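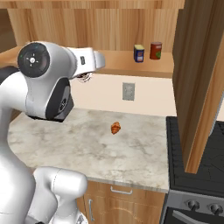

The driver had been on the road for a little over three hours when she noticed the caravan. It was parked on the gravel shoulder of the Terska road, well off the bitumen, with its door open and a folding chair on its side in the grass. She had seen many caravans on that stretch and would ordinarily have kept going.

"It was the chair," she said. "I went past, and I thought about it for perhaps a kilometre, and then I found somewhere to turn the truck."

The delivery driver, who asked that her name not be published, has worked the inland freight run for the Trakorar depot for six years. She spoke at the depot in October, some weeks after the afternoon on which she found an elderly traveller collapsed beside his caravan and kept him alive until an ambulance arrived. Her employer has since commended her. She agreed to the interview on the condition that it deal principally with first aid training.

The man was lying on the far side of the vehicle, where he could not be seen from the road. He was not responding and was not breathing normally. His wife was inside the caravan attempting to find a signal on her mobile phone. There is no coverage between the Choi turn-off and the Terska roadhouse.

"She was very calm, and I think that was shock," the driver said. "She told me his name and his date of birth, as though I were at a counter. I asked her to sit in my cab and use the radio. I showed her which button to hold down, and I went back to him."

The call was received by the depot's dispatcher, who relayed it to emergency services and remained on the channel. The nearest ambulance was at Choi. The driver began chest compressions and continued until the arrival of a second motorist, a shearer travelling home, who took turns with her at intervals of two minutes. Neither had performed resuscitation on a person before.

"You learn it on a mannequin in a training room with the air conditioning on," she said. "On gravel, in the heat, it is a different job. My knees were cut. I did not notice until that night. He was counting aloud for me and I was counting aloud for him, and apart from that I do not believe we exchanged a word."

The truck was carrying a defibrillator. The depot had fitted the units to its long-distance vehicles the previous year, following a proposal from the drivers themselves, and hers was stored behind the passenger seat. She retrieved it when the shearer took over. The device delivered one shock. By the time the ambulance crew reached them, the man had a pulse.

He was taken to the hospital at Choi and transferred by air the same evening. The driver gave her details to the paramedics, helped the man's wife lock the caravan, and completed her deliveries the following morning.

Asked whether she had been offered time away from work, she said that she had, and that she took it a week later. "I was fine until I was at the supermarket. Somebody dropped a trolley basket and I had to go and sit in the car. The depot manager rang me every second day after that. I would say to any employer that the phone call matters – it need not be a long one."

The depot manager confirmed that all drivers on the route now receive refresher training every 6 months, where previously the interval had been longer. The course is delivered by Skekoda, a regional training provider, and part of it is conducted outdoors. "We asked our drivers what had been missing," the manager said. "They told us they wished to practise on the ground they were likely to be on."

The cost of equipping a vehicle was given as $2430, including the cabinet and replacement pads. The manager said that the depot had no intention of seeking to recover the expense from its customers.

The driver has been in contact with the couple once. A card arrived at the depot, addressed to the lady with the truck, with a photograph of the man at home beside a lemon tree. His wife wrote that he was walking to the corner and back each day, and that the caravan had been sold.

"I was sorry about the caravan," the driver said. "They had done roughly 1000 kilometres of a much longer trip, and they had planned it since he retired. I wrote back and said there were buses."

She has not met the shearer again, although they have spoken by telephone. He has enrolled in a first aid course. She continues to drive the Terska road on her usual roster, leaving the depot at 4.30 in the morning, and the defibrillator remains behind the passenger seat with a new set of pads.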